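Kodness Project - Bimanual Tidying Software
Progress report to Nenel
Prepared by Jarosław Wieczorek, with planning sections by Eetu Salminen
October 24, 2019

1. Perception

Work this period concentrated on small, deformable litter on carpet in furnished rooms. The detector was retrained on 2,134 labelled frames, of which 270 were held back for testing. Wrappers are now reported as a mask with an estimated long axis, which the grasp planner needs for flat items. The earlier centroid output has been removed.

Clear plastic remains the weakest class. On patterned or worn carpet the depth image of a bottle has holes in it, and the pipeline falls back on the cap and label to fix a pose. Crumpled brown paper is also confused with carpet stains at low light levels.

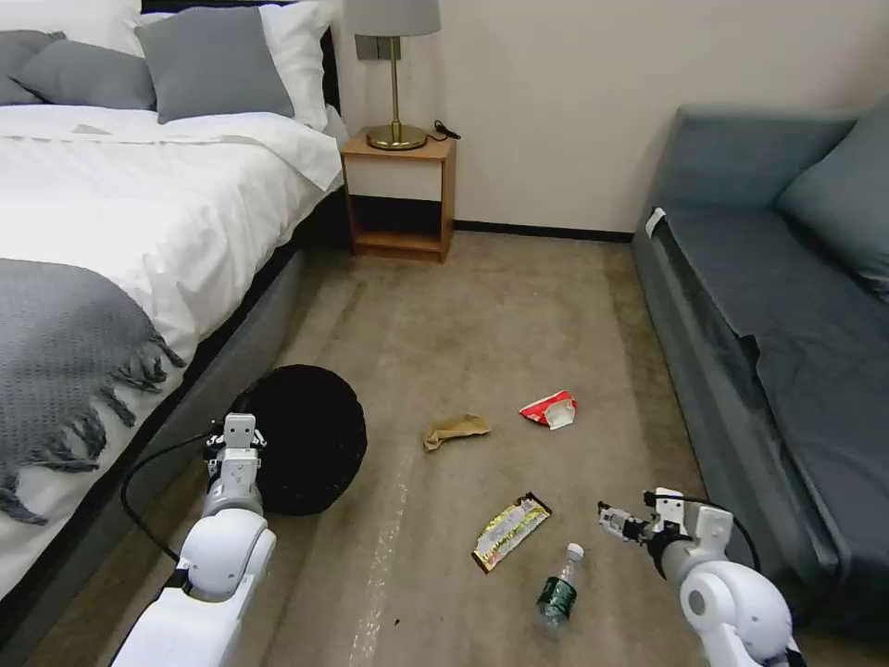

Does the new detector need a faster computer on the robot?
The existing one is sufficient. Inference takes 152 ms per frame, and the planner only asks for a new result between motions.

2. Bin model

The lined bin was previously a rigid cylinder in the collision world. This was wrong for any liner with a soft, flared rim, and the planner rejected valid approaches near the opening. Eetu replaced the cylinder with two parts: a fixed base, and a rim region in which gripper contact is allowed up to a set force. A black liner returns little depth, so the rim outline is now taken from the colour image.

The two-arm hold is handled as a closed chain. Both grippers take the liner at opposite sides and the controller limits the internal force between them. Lutow supplied the revised wrist force filter in January and it has been merged without changes.

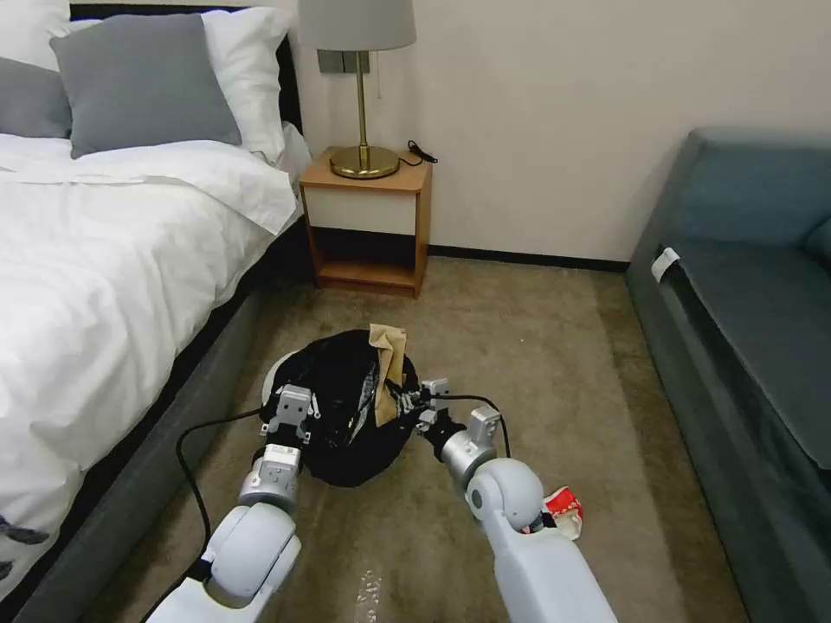
3. Task planning

Pick order was fixed in the old release, nearest item first. The planner now scores each item by reach, grasp confidence and the risk of the forearm sweeping across another item on the way. With the bin on the left of the work area and litter spread through the middle of the floor, this mostly changes which arm is assigned. The right arm takes the picks and the left arm is kept for the bin.

Furniture is treated as a keep-out volume with a soft margin. Draped fabric, such as a sofa cover or the fringe on a throw, is given a wider margin than hard surfaces. The margin is a hand-set value and we would like to replace it with one based on the segmentation.

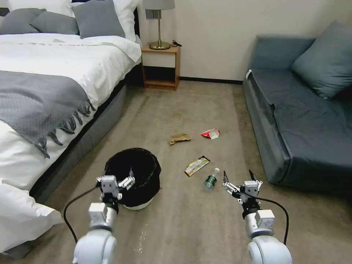
4. Arm coordination

The left arm steadies the rim while the right arm carries an item across. Both trajectories are timed on one clock, and a fault on either side stops both. Five faults were logged this period. Four were traced to a stale transform after a head movement and have been fixed. The fifth, a dropped message on the right gripper bus, has not been reproduced.

Release detection is still open. Foil wrappers can cling to a finger pad, and jaw width alone does not show it. A visual check after opening is written but not yet switched on by default. 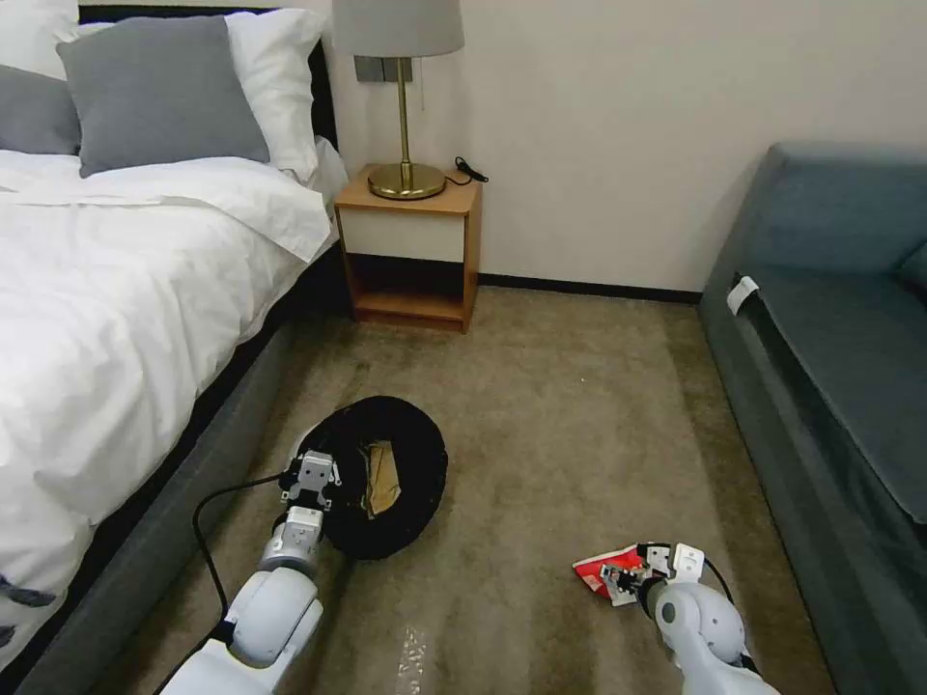 5. Next period

- Turn on the visual release check and report its false alarm rate.
- Port the planner to the Nazari message format (Eetu).
- Collect more frames of clear bottles.
- Reproduce or close the gripper bus fault.

Spending is in line with the approved budget. No change to the end date is requested.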